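**Re: Tinudov planner 2x faster after the update?**

**gantry_moss** wrote:

I'm going to be the grump again. The release notes say the new Tinudov planner cuts planning time in half, and everybody in here is repeating it. Planning time on what? If it's their own benchmark set, those are boxes on a shelf. I ran 400 plans on my small arm and the median barely moved.

What did move was the tail. The worst plan used to take 485 ms and now I get the odd one at 3000. For a pick that sits inside a control loop I care about the worst one a lot more than the median.
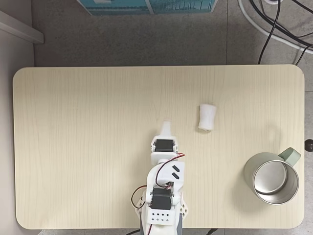

My collision model is plain: the tabletop as a slab, a cylinder for the mug, a second box for the rolled cloth. I left the mug handle out on purpose because it doubled the mesh count and I wanted a fair run against the old version. Same seeds, same start pose, servo limits untouched.

Can somebody who believes the 2x number post a log?

---

**pell_k** wrote:

> the worst plan used to take 485 ms and now I get the odd one at 3000

3000 is the default timeout. You aren't seeing slow plans, you're seeing failed ones that get counted as plans. Check the status field.

---

**gantry_moss** wrote:

Checked. 61 of the 400 came back as timeout. The old version had none with the same seeds, so I don't see how that makes it better. "Fast when it works" wasn't in the release notes.

---

**Ross Rankin** wrote:

I maintain the Kinoshita bindings, so take this with whatever salt you like. The update changed how joint limits get padded. On a five- or six-joint arm with cheap servos, people tend to set tight limits, and the padding eats what's left. Set `limit_padding: 0` and run it again.

I don't think the 2x claim is wrong. I got close to it on my setup.

---

**gantry_moss** wrote:

Padding at 0 gets rid of most of the timeouts, thanks. Still no 2x on the median. And a default that breaks small arms without a warning is a bug in my book. What arm is your setup?

---

**Ross Rankin** wrote:

Seven joints, simulated. Fair point.

---

**disholm_dan** wrote:

We went back to the Disholm sampler in July for this exact reason. Slower, boring, same answer every time. Also, leaving the handle off will bite you the first time the wrist rolls on approach.

---

**pell_k** wrote:

Disagree on going back. Pin the version, set the padding, file the bug. And gantry, please put the handle in and rerun, otherwise somebody from the Mernance list will use it to wave the whole thing away.

---

**gantry_moss** wrote:

Rerunning tonight with the handle in. I'll post both logs, raw, status field included.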